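Getting more out of your freezer (and your leftovers!)

I love a full freezer. Come Friday night, when the fridge is down to half a lemon and some sad celery, there is always a curry in there waiting for me, and it makes me ridiculously happy every time.

Cool things quickly before they go in. Spread rice or stew out in a shallow dish and it loses its heat so much faster than it does sitting in the pot. I stand the dish on a cake rack, give it a stir whenever I walk past, and it's ready to pack up before I've finished the dishes.

Leave a bit of room at the top of anything runny. Soup and stock swell as they freeze, and a lid that pops off at 6 in the morning makes a terrible racket (ask me how I know!). A couple of centimetres is plenty. 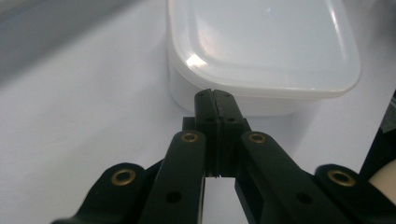 How do you get the curry colour out of plastic tubs?

Mix bicarb soda with a little water until it's like toothpaste, smear it over the stain and leave it overnight. Rinse, wash as usual, then put the tub out on the line or the windowsill for a day of full sun. January sun is brilliant for this. Old tomato stains may need a second go, and a wipe of oil before you fill the tub next time helps as well.

Labels! Masking tape and a permanent marker beat every fancy sticker I've tried. Write what it is and how many it feeds, and stick the tape on while the tub is still dry, as it won't grip once there's frost on it.

Freeze flat where you can. Mince, pasta sauce and mashed pumpkin all go into zip bags, pressed thin and laid on a tray until they're solid, and then you can file them upright like books. Thin slabs thaw in no time too, so dinner isn't held up by a brick of bolognese.

Herbs are the one I get most excited about. Chop up whatever's going limp, pack it into ice cube trays, cover with olive oil and freeze. I use 3 cubes to start a big pot of minestrone and the kitchen smells like summer.

Bread goes in sliced, always, with the crusts in a separate bag for crumbs.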